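We use cookies to remember your preferences and to see which pages are read. By continuing to use this site you accept our cookie policy. Accept all | Manage settings

A tray, a board and a few plain blocks

Home & Making
8/27/24

The set of blocks on my kitchen table has 116 pieces when it is complete. It was complete for most of the winter, and then in March two of them went down behind the cooker, where one still is. The blocks are plain rectangles in muted colours. They have no studs, no holes and no letters on them. They came in a box with a thin lid that split the first week, and for a while they lived in a drawstring bag, then in a biscuit tin, then all over the floor.

What sorted them out in the end was a shallow tray. I had one from an old workbench, and it was put under the blocks one wet afternoon to stop them sliding off the table. It has stayed there ever since. Children use it, adults waiting for the kettle use it, and I have started to notice how many other people who work with small pieces have arrived at the same arrangement: a tray to hold everything in, and something flat in the bottom to build on.

The shop in Skesum

Naciri is a games and puzzle shop in Skesum, on the street that runs down from the bus station. It sells the usual boxed games at the front. At the back there is a long counter with six trays set along it, and in each tray a heap of blocks for anyone who wants to sit down. The shop put the trays in four years ago. Before that the blocks were loose on the counter, and the staff spent the last part of each day on their hands and knees.

The trays at Naciri are a mixed lot. Two are old baking trays, one is the lid of a storage crate and the rest are proper metal ones with sloping sides. The sloping sides are the ones people go for. A block that gets knocked against an upright wall tends to sit tight in the corner, and small fingers have trouble getting behind it. With a slope there is room to tip it up and take hold of it. The shop has also fixed its trays to the counter, after finding that they travelled slowly along it during a busy Saturday-style crowd and ended up in a line at one end.

I asked which set was most used and was shown a box of old Kolex blocks, bought second-hand. The catalogue number on the box is 488. The blocks are heavier than they look, with edges that have been worn slightly round, and they stay where they are put. Newer sets on the same counter are lighter and brighter and fall over sooner. The shop does sell those, and people do buy them, but at the counter the Kolex tray fills up first.

Why the base matters

A lot of tray bottoms are not flat. Baking trays bow in the middle once they have been through an oven a few times, and you can hear them pop when you lean on them, which is bad news for a tower. Thin sheet will also ring every time a block is dropped. Naciri lays a square of board in each of its trays for both these reasons. It can be lifted out with a half-finished layout still on it and put on a shelf until the next day.

At home I have tried cork, felt, an offcut of kitchen worktop and the back of a place mat. Felt is quiet but too soft, and a block stood on its end leans over. Cork is better, though it sheds crumbs. The worktop was very good and far too heavy to lift out. The place mat is what I use now. It is hard, it is level, and it grips just enough.

Leave a gap between the board and the foot of the walls. It gives the spare blocks somewhere to go, and you keep the whole of the board for building.

How many to put out

This was the part that surprised me. My own habit was to tip the full set into the tray, all 116 of them, and let people dig. The result was a lot of digging. Pieces were buried under other pieces, and there was no clear space left to build in, so the building moved back on to the table and the tray became a bowl.

A playgroup in Brurnness does it the other way about. It meets in the old reading room behind the library and owns several large sets, but each tray is given a small number of blocks in only two colours. The children know they can ask for more, and often they don't. With two colours and a handful of pieces there is still plenty to do. They make lines that alternate. They make a wall of one colour and a floor of the other. They put all of one colour at the top of the board and argue about whether the last one is straight.
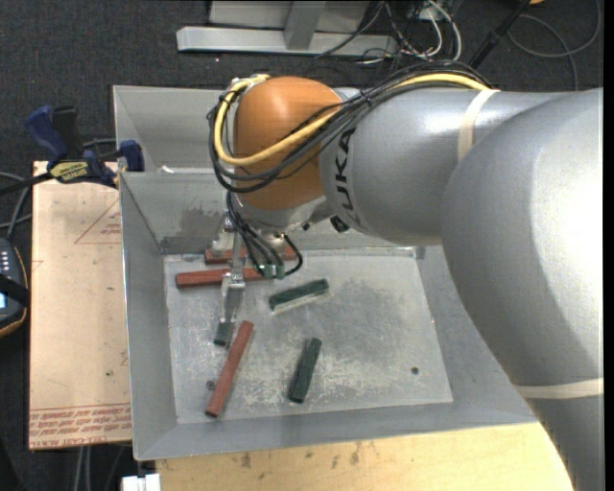
Two colours that are far enough apart are easier to work with than two that are merely different. Reddish-brown and dark green do well in daylight and less well under a yellow bulb in the evening, when they both go dull. Blue and cream are safe in any light. If you are choosing for someone whose eyesight is poor, or who can't easily tell red from green, go by how light or dark each block is and leave the colour name out of it.

The Brurnness group also keeps a set of cards with layouts drawn on them. There are 27 cards, all done by hand in felt pen and covered in sticky plastic. The simplest has two blocks side by side. The harder ones show a layout from above, and you have to work out which blocks are lying flat and which are on edge. Adults are noticeably slower at these than the older children. I took nearly ten minutes over one and got it wrong.

Keeping them clean

Blocks pick up grease from hands and dust from everywhere, and the board picks up both. A scuffed board is no problem for building on and I would leave it alone. For the blocks, a damp cloth and a drop of washing-up liquid will do, one block at a time. Don't soak them if you are not sure what they are made of. Dry them on a towel on their long edges and turn them over once.

The tray itself just needs tipping out. Mine had a layer of toast crumbs, a paper clip and a button in it – none of which I had noticed while using it.

Putting them away

A flat stack takes up the least room. Lay the blocks in the tray in rows, longest side to the wall, and put the board on top as a lid. My set goes back into the tray in two layers with a bit of space left at one end, and the whole thing slides under the bread bin. It comes out most days. The missing block will have to wait until we move the cooker.

Comments (4)

pegboard_jo
We did the tray thing with our lot years ago, only with jigsaws. A roasting tin is too deep, your wrists catch on the rim. Go as shallow as you can find.

Ferrymans Row
Is the Kolex box the one with the green label or the later plain one? I have the later one and the blocks in mine are definitely not heavy.

tin_lid_44
I was in Naciri last month and could not get a seat at the back counter for a woman doing a very long spiral. Nice shop. Mind the step.

oldhatch
Would like to see the 27 cards if the Brurnness group would ever share them. My grandson has made up his own rules where you must move one block at a time and put it down before you touch another. It takes all afternoon and he won't let me sit out.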